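The slow business of shutting a drawer

13 Oct 2026
By a staff writer

Ask people what they want a robot to do at home and the answers are dull. They want the dishes put away, the socks off the floor and the cupboards closed. Factories have had machines that weld and lift for decades, but those machines do one job in one spot. A kitchen changes every day.

Tavura, a small firm based in Herbridge, has picked drawers as its test. Its list of household and workshop chores runs to 100 tasks, and 12 of them involve a drawer in some way. The firm says it chose them because drawers turn up everywhere, from bedrooms to tool stores, and because they go wrong in ordinary ways. They stick, they roll back, and a handle on one cabinet is never quite where it was on the last.

The arm has to find the front panel, get its fingers to the right place and move in a straight line. If it drifts to one side the runners bind. A person feels this and corrects without thinking. An arm needs to be told, or has to learn it over many attempts. Tavura logged 1847 attempts over the summer, on several kinds of cabinet.

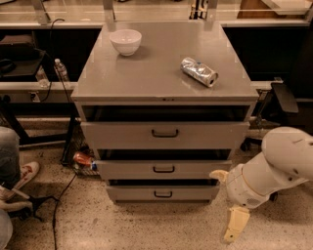
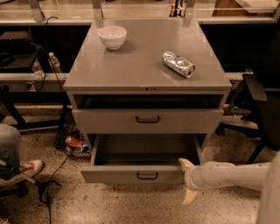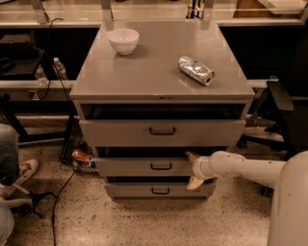

Grey metal drawers, with a bowl and a silver can left on top.

What still goes wrong

Reaching low is harder than reaching high. The bottom drawer of a cabinet is close to the floor, and an open drawer above it gets in the way of both the arm and its view. Things standing on top add another worry, as a hard shove can send them over the side.

Speed is the other complaint. Rilwood, which fits out workshops and has followed the project, wants a machine that can tidy a bench between shifts. It says it would accept a slow one if it could be left alone, and it doesn't think that point has been reached. Its own trial of a rival arm, the Nyanda, was stopped after 2 weeks when staff found it quicker to do the clearing up themselves.

Tavura plans to move on to cupboards with hinged doors in November. Those swing in an arc, so much of the work on straight pulls will have to be done again. The firm has given no date for a product and no price.

Contact us | Copyright 2026, all rights reserved | Back to top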